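The Sowah Kit: Teaching a Robot by Hand
A guide for younger readers

Robots can build cars and carry heavy boxes. Many of them still find it hard to do the small jobs that people do at home, such as putting a plate in a rack. The Sowah kit, made by a firm called Nodumel, is intended to help with this. It is offered to schools and science clubs, and this page explains how it works.

What is in the kit?

The main part is a gripper. A gripper is a tool that does the work of a hand. The Sowah gripper is held by a person, who uses it to pick things up and put them down again. A camera on the gripper records each job from start to finish.

The camera has a very wide lens, so its pictures look round. It sees the gripper itself and a large part of the table at the same time. Small square patterns in black and white, called markers, are fixed to the gripper. A computer can find these patterns easily, and they help it to work out where the parts of the gripper are.

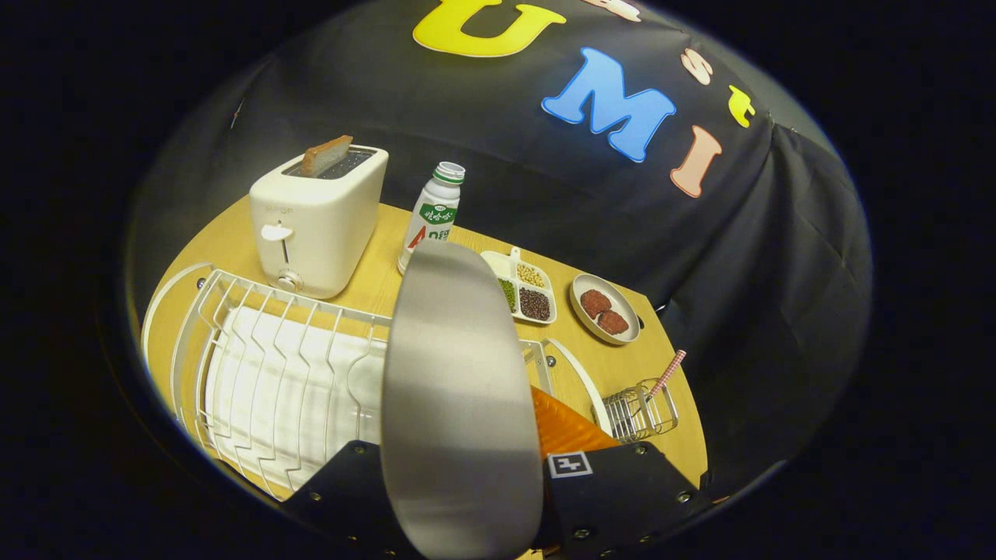 Each recording is called a demonstration. A demonstration is a way of saying to the computer, "This is how the job is done." One is not enough. For a simple task, Nodumel advises clubs to collect 300 demonstrations, and for a harder one, 1,000. The people holding the gripper should take turns, as everyone moves in a slightly different way.

Why use ordinary things?

A robot that has only practised with plain blocks may be puzzled by a kitchen. Practice tables are therefore set out with everyday objects: a toaster with a slice of toast in it, a bottle, a wire rack for dishes, or a divided dish of beans. Round things, flat things and shiny things must all be held differently. A cloth behind the table hides the rest of the room, so that there is less for the computer to sort through.

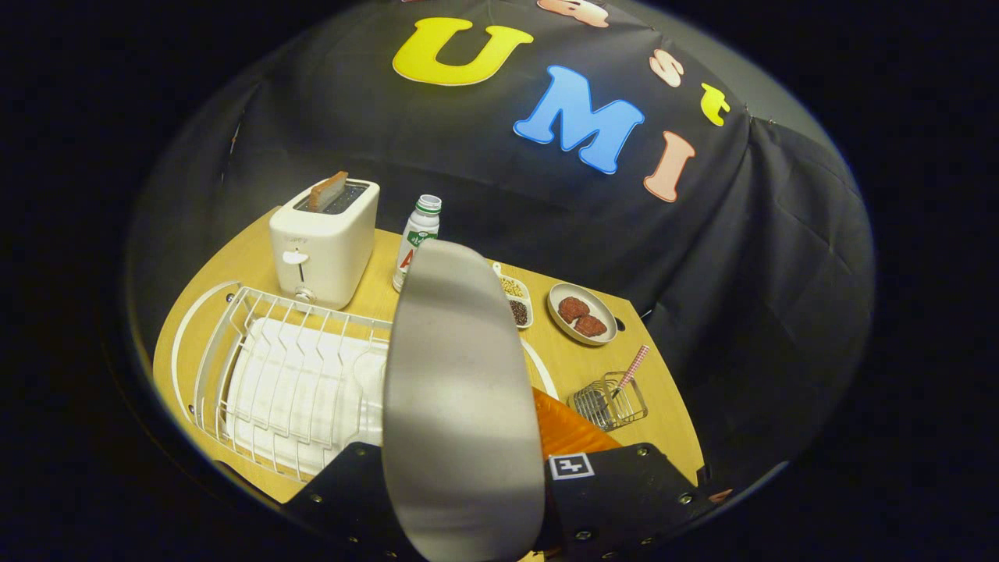
When the recordings are complete, they are sent to a computer program that looks for patterns in them. It compares what the camera saw with how the gripper moved. This stage is called training — it can take many hours, even on a fast computer. The finished program may then be tried on a robot arm with a gripper of the same shape.

Who can use it?

The kit is suitable for children aged 9 and over. An adult must be present whenever it is in use. Each kit contains two grippers, a charging lead and a printed handbook by Dima Awwad and Kwame Arthur.

Schools in Evberg and Barnitham may borrow a kit for one half-term. The next loans begin in February, and a teacher should apply on behalf of the class.

Words to remember

Gripper: a tool that holds things as a hand does.
Demonstration: a recording of a person doing a job.
Training: the stage in which a computer learns from recordings.

Page last reviewed: December 13, 2022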